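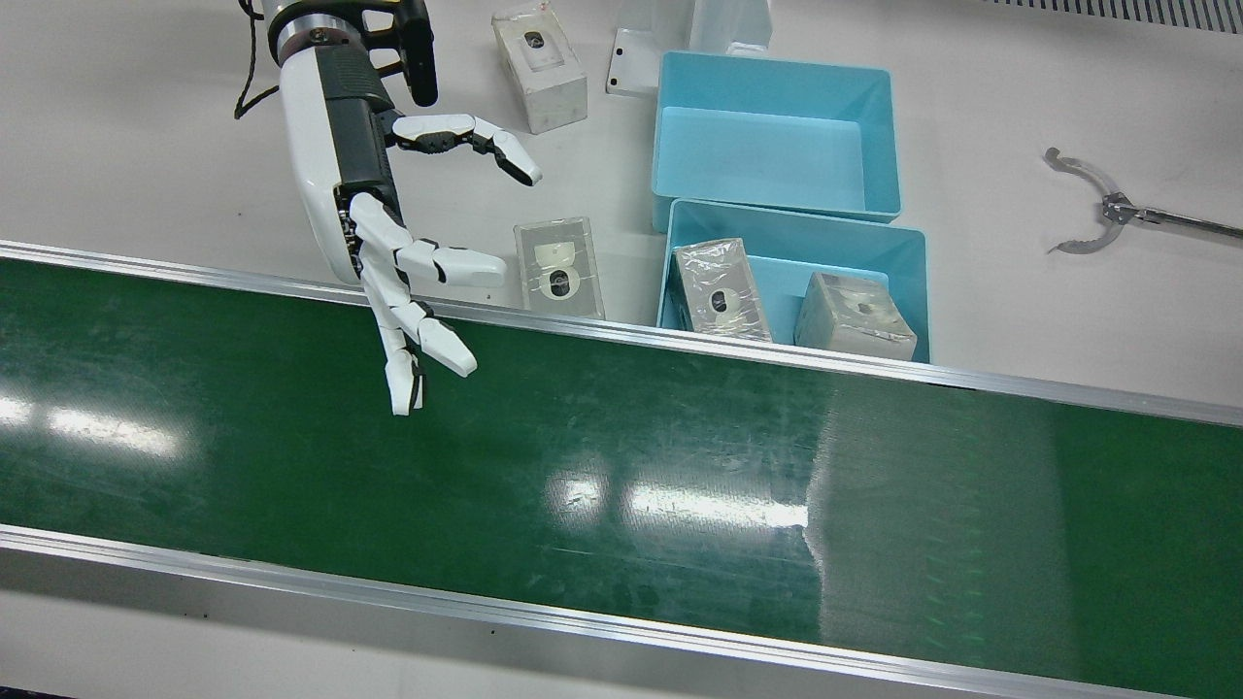 Zamfir Packing, the small-parts house that has been putting other people's goods into other people's boxes for longer than it cares to advertise, has finished refitting its Kirkatwood sorting room and would like the world to know. The centerpiece is a long green conveyor belt with a white tabletop behind it. Small items wait on the tabletop, among them a flat clear plastic case with a white insert and a black circle in the middle, and next to the case stand two light blue plastic bins. The company is aware that a belt, a table and two bins do not usually get a press release. It has spent 7 months getting them to stand in the right place and feels it has earned one.

The new layout is called Fondeo, after a staff contest that drew four entries. The other three have been kept in a drawer. Under Fondeo, the belt and the table behind it are treated as one job. Goods rest on the white top until they are wanted, go across to the belt when they are, and end up in a bin. In the old room at Vudlow the same trip involved two doors, a ramp and a shelf that everybody agreed was temporary when it went up.

"We used to carry things past the place where they were going, put them down, and carry them back," said Marius Rusu, operations manager at Zamfir. "I once followed a single plastic case through the building for a whole morning. It traveled farther than I did on vacation. When I showed the owners the map they went very quiet, and then they found the money."

The money, the company says, went mainly on floor work, lighting and the tables. The belt was already owned. It moved over from Vudlow with its dignity more or less complete, and a plan to replace it with a newer one was dropped after the quotes came in.
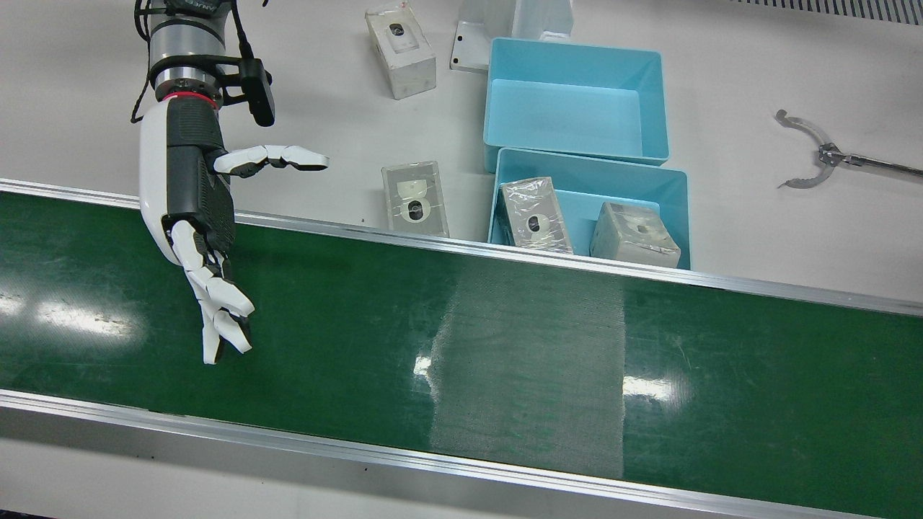 Customers have asked what the change means for them. For most, the answer is that their orders will leave a little sooner and the paperwork will look the same. Zamfir now takes mixed small-item jobs starting at 100 pieces, down from a minimum that used to send shop owners elsewhere. Clear cases, boxed parts, brackets and similar odds and ends are all welcome. Anything that rolls is welcome too, but please call first.

Labels have also been looked at. The old label had 8 lines of print, two of which gave the same address in different ways. The new one has four. Customers who were fond of the old label may ask for it by name, although it never had one.

The room itself runs on open aluminum framing, picked so that tables can be shifted when the work changes. Radu Căpraru, who drew up the floor plan, went through some 7 versions before the crew stopped sending it back with arrows on it.

"People think a packing room is about speed," Căpraru said. "Mostly it's about where you put the thing down. If there's no good spot for it, it goes on top of something else, and by lunch you're running a museum. I wanted every table to have a bit of bare space on it, and I wanted people to leave that space alone. We're still working on the second part."

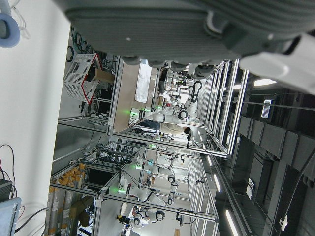 Crates and cardboard are the next item on the list. Under the present rule, a carton that has been emptied is supposed to be flattened by the end of the shift, and a crate is supposed to go back to the rack it came from. Rusu describes progress on this as "steady," then as "steady-ish," and then asked to go back to the first quote. A second set of racks has been ordered for the wall nearest the loading door and is expected in January, which in the racking trade can mean several things.

The Vudlow site stays open for storage and for large items. Drivers should note that small-goods pickups now leave from Kirkatwood only, and that the gate closes at 4 p.m. It closed at 4 p.m. before as well, but a surprising number of people took this as an opening offer.

Shop owners and makers who want to see the room before sending work are invited to book a short visit through the front office. Closed shoes are required. Coffee is provided — it is the same coffee as at Vudlow, and the refit budget did not stretch that far.

By the Zamfir Packing press desk, Kirkatwood
Posted in January

8 shares | 4 comments

Press contact: front office, Zamfir Packing, Kirkatwood
© Zamfir Packing. All rights reserved.
Back to top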